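Gripper closes on nothing over clear acrylic, then drags the stand
General faults and troubleshooting | 7 replies

sbugti
20 Nov 2022
We have a two-finger gripper on a Nivden arm doing snack picks off a clear tiered stand. Wrist camera plus one overhead, Gevevon depth unit. On open table it is fine. On the stand it has started closing short, catching the shelf edge and pulling the whole stand towards it. Force stop is set at 60 N and did not trip. The stand moved, the arm carried on to the place position and only then reported an empty grip. Wrist view over the stand: 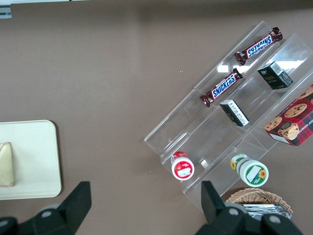 Stand with the Snickers bars and green boxes, tray on the left.

Firmware was updated in September and I can't rule that out. Any ideas before I start swapping parts?
Samina Bugti

oldrelay
Depth on clear acrylic will be rubbish whatever unit you buy. You've got a bright streak of reflected light along the upper shelves as well. I'd bet the height it reads there is the tabletop or the reflection, never the shelf.

Lukier_fan
Disagree that it's only depth. 60 N is far too high for this job. A stand that isn't fixed down will slide long before it pushes back that hard, so the stop never sees anything. Fix the stand to the table and drop the limit.

oldrelay
Dropping the limit hides the fault. It would still be going to the wrong height.

Lukier_fan
It would be going to the wrong height and stopping. I know which I'd want with my hand near it.

sbugti
Both noted. The stand is not fixed down. I ran the same program tray to basket with the stand out of the pick list, speed at 500 mm/s, and had no bad grips in 62 cycles. This is from the wrist camera during that test.
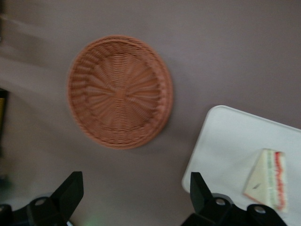
Tray and round basket, wrist view. Blurry, sorry.

So open table is still good after the update.

k_nassar_tech
Look at the blur on the basket weave. If your program takes its position from images like that one, you have a second problem. The fingers are fairly sharp and everything else is smeared, so the camera was moving against the table. Put a settle time in before the capture. We use 500 ms on our Nassar cell.

oldrelay
500 ms is a lot on every pick.

k_nassar_tech
It's less than the time spent putting a stand back together.

sbugti
The capture used for picking is meant to be taken at rest, but I'll check the timestamps. Plan for now: stand clamped, force limit down to 20, fixed heights taught for each shelf so depth isn't used there, and a grip check straight after closing so it can't travel empty. The cell stays on reduced speed with the gate shut until that's done.

Lukier_fan
Do the grip check first. Carrying on after a bad close is the safety matter here and the rest is tuning.

oldrelay
Agreed on that one. Also stick some matt tape on the shelf edges, costs nothing and the camera gets something to see.

sbugti
Grip check is in and it stops where it should. Tape is on order. Will post the timestamps when I have them.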